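18 September 2018

Well log, day 43 of the dry spell by my count. Static level this morning 70 feet below the casing top, taken at 6:40 before anyone had run a tap. Same tape, same notch on the casing. Last week's reading was 68.5, so the drop is 1.5 feet in seven days.
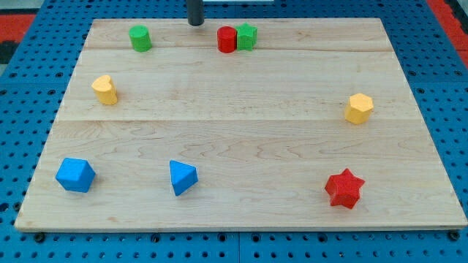
I don't trust a single reading, so I took three, five minutes apart: 70.0, 70.0, 69.9. The chalk came up clean on the second one and I had to re-chalk and go again. I should buy a proper sounder. The Wolska one has a buzzer and a reel and costs more than I want to spend for something I use once a week. The tape works if I go slowly past the first torque arm, where it likes to hang up.

Pump is set at 200 feet, so there is plenty of water over it. What I am watching is recovery. Ran the outside spigot into the stock tank with the Relport meter in line from 7:05 until it had passed 372 gallons, then shut off and measured every ten minutes. Drawdown at shutoff was 14 feet. After ten minutes it had come back 6, after twenty it had come back 9.5, after thirty 11. In the spring it was all the way back inside half an hour. Today it took fifty-five minutes.

Two possible causes. The fractures feeding the well may be giving less because the water table is down, or the bore is scaling up. The first fixes itself when it rains. The second does not. The way to tell them apart is to do the same test in the wet season and compare at the same static level, and I never did that properly last year. I have spring numbers, but the flow rate was different because I had the old regulator on. Note for the future: write the flow rate next to every test. Today was 6.2 gallons a minute at the meter, held steady the whole run.

Pressure switch still cutting in at 38 and out at 60. Supposed to be 40 and 60. I backed the power off at the panel, cleaned the contacts, and gave the big nut a quarter turn. Now 40 and 62. Left it. Tank precharge was 36 with the system drained, added air to bring it to 38. The Beltis tank is twelve years old and the bladder seems sound – no water at the air valve.

Leonora Maglaya called at noon about the Ocampo Road wells. Hers is down to 91 and the place below her has started getting air at the kitchen tap in the evening. Their pump is set shallow, 110 or so from what she remembers of the driller's sheet. I told her to have them throttle it back with a ball valve before they spend money lowering it. She is going to read her own level every Tuesday so we can set the two columns side by side. She wanted to know whether to measure from the ground or from the casing top. Casing top, always, and write down how far it sticks up. Mine is 17 inches. Hers was buried until she had the extension put on, so her older numbers need correcting.

Iron filter backwashed overnight as set. Water after it is clear in a white cup. Raw water has a slight tint, same as August. Did not do the hardness strip, the bottle is past its date and the last two disagreed with each other.

Replaced the gasket under the well cap. The old one had gone flat on the north side and there was an earwig in the conduit fitting. Stuffed the fitting with duct seal.

No rain again. Gauge has dust in it. Forecast says a chance on Saturday, a tenth of an inch, not enough to matter at that depth – the well lags rain by two or three weeks in any case.

To do: order strips. Find the driller's report, it should have the fracture depths on it. Move the garden hose timer to every third day and see what next week's level does. Grease the pump house hinge.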